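Section 4. Recording a Demonstration by Hand

The Gastlow brochure says a robot learns a task "after watching you once." Plan on more than once. Our own fruit task went to 236 recordings before Lachlan McAlister would sign off on it, and he still has doubts about the small fruit.

4.1 Before you record

1. Pick one task and write it down in a single sentence. Ours reads: "Move the fruit between the counter and the plate."

2. Open the jaws fully before you reach for anything. The model treats a half-open start as part of the task.

3. With two grippers, agree on which hand takes which fruit. Large green fruit and orange tangerines need very different openings.
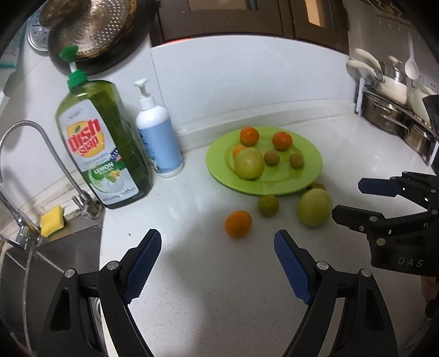 4. Press Record and hold still until the light goes solid.

CAUTION: Keep both grippers away from the sink. The housings are not sealed, whatever the sales sheet hints.

4.2 During the recording

1. Move at a steady pace. Slow, careful motion looks good on playback and tends to train a slow, timid robot.

2. Close on the middle of the fruit. If you miss, stop and start a new take.

3. Change the layout between takes. With all the fruit out on the counter and the plate bare, small brown ones can sit well apart from the mandarins.

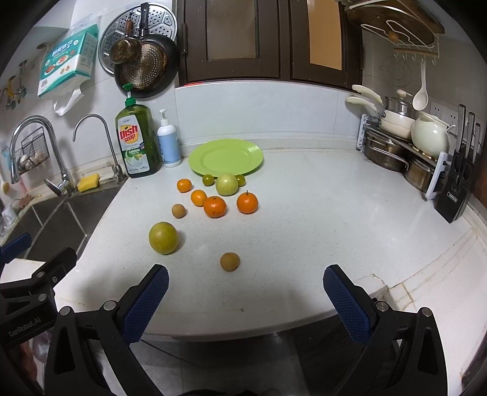
4. Press Stop with the jaws open and clear of the fruit.

NOTE: The Undura software gives each take a quality score. We have seen bad takes score well – watch the playback yourself.

NOTE: Storage holds 500 takes. Delete failed ones before you export.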